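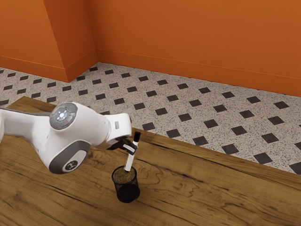
Cleaning and Storing Game Controllers at Home

A controller that gets used every evening collects skin oil, crumbs and dust in the same few spots: the seam between the shell halves, the base of the thumbsticks, and the gap under the triggers. Most sticking buttons come from these deposits and can be cleared without opening the shell.

What you need

Isopropyl alcohol, 90 percent or higher
Cotton swabs
Wooden toothpicks
A dry microfiber cloth
A soft toothbrush that is no longer used for teeth

Routine cleaning

1. Turn the controller off and unplug the cable. If it takes removable batteries, take them out.

2. Run a toothpick along the shell seam at a shallow angle. Push the debris outward. A metal pick will mark the plastic.

3. Dampen a swab with alcohol and press out the excess against the lid of the bottle. Work around the base of each thumbstick while tilting the stick away from the swab, then rotate the stick through its full range several times.

4. Hold each trigger down and brush the exposed gap with the dry toothbrush. Keep the controller facing down so that loose material falls out.

5. Wipe the grips with the cloth, slightly damp with water. Do not use alcohol on rubberized grips. It softens the coating, and the surface turns tacky within a few months.

6. Leave the controller for 4 hours before putting the batteries back or connecting the cable.

Stick drift

Clean first, then recalibrate in the console or PC settings, then test. If the cursor still moves with the stick released, raise the dead zone one step at a time until it stops. A dead zone that has to be set very wide points to a worn sensor, and cleaning will not bring it back. Replacement stick modules usually have to be soldered. Seija Hirvonen, who repairs pads for our Grivbridge league, advises against starting with a favorite controller. Buy a dead one for practice.

Batteries

Rechargeable AA cells should be used in matched pairs. Write the same letter on both cells with a permanent marker and never split the pair. I use 2 sets, one in the controller and one charged in a drawer. For built-in lithium packs, store the controller half charged if it will sit unused for a season. A pack left flat over the summer may not take a charge again.

Disc and cartridge contacts

Wipe discs from the center straight out to the rim, never in circles. For cartridges, a barely damp swab along the contacts is enough — let them dry fully before inserting. Blowing into the slot adds moisture and does nothing for the contacts.

Cables and shelves

Coil cables loosely and close them with a hook-and-loop strap. Tight wraps around the controller body break the conductors next to the plug, and the fault shows up as a connection that drops when the cable is moved. Leave open space behind and beside the console, and vacuum the shelf in May, before the warm months.

Ilari Nieminen

Last revised 7/18/26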